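Unit 4: Gathering Demonstrations in Simulation

Course handout, Learning for Manipulation
Practical sessions begin in March

4.1 Purpose of the unit

A policy trained by imitation can only be as good as the examples from which it learns. In this unit students will record demonstrations in a simulated household, check them, and submit them as a single set for use in Unit 5. The work is carried out in pairs. Each pair must submit 35 accepted demonstrations of its allotted task.

The rooms are supplied by the Hidayat scene library, and recordings are made with the Nudeck teleoperation client. Both are installed on the laboratory machines. Students who wish to work elsewhere should consult Farah Nair before doing so.

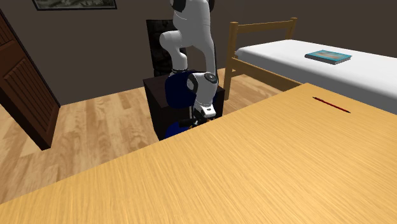
Femi Usman

4.2 Before recording

Load the room allotted to your pair and let the simulation settle. A bedroom, for instance, may place the arm on the far side of a large desk, with a pencil on the desktop and a book lying on the bed. Consider the starting position of the gripper relative to the object named in your task. Where a piece of furniture hides part of the gripper from one view, select a second view in the client and confirm that both are being stored.

Write the task instruction in one plain sentence ("Pick up the red pencil") and keep the wording identical across all attempts. Variation in language is treated separately in Unit 6.

4.3 Recording

An episode begins when the operator presses Start and ends when the success condition is met or when 3000 simulation steps have elapsed. Episodes that reach the limit are marked as failures automatically. They should be kept in a separate folder — they will be needed for the discussion of recovery behaviour.

Move at a steady pace. Long pauses teach the policy to pause, and the model has no means of knowing that the operator was reading the notes. Should you knock an object to the floor, finish the episode as a failure and reset.

The object's starting pose must be changed between episodes using the Randomise control. Do not move it by hand in the scene editor, as this leaves no record of the random seed. Partners should exchange roles at the halfway point so that the set contains the habits of both operators.

4.4 Checking

Every episode is to be replayed once by the partner who did not record it. Reject an episode if the gripper passes through a solid surface, if the object jumps between steps, or if a stored view is blank. A note of the reason should be entered in the log.

Common faults in last year's submissions were missing seeds, instructions altered midway through the set, and approaches made always from the same side. The last of these is easily overlooked, and accounts for a good many poor results in Unit 5.

4.5 Submission

Upload the accepted set, the failures folder and the log to the Ellell server. Include a written commentary of no more than 2 pages describing how the starting poses were distributed and which parts of the task proved difficult to demonstrate.

Queries about the client should be addressed to Dougal Lennox, and queries about marking to Hajar El Khatib.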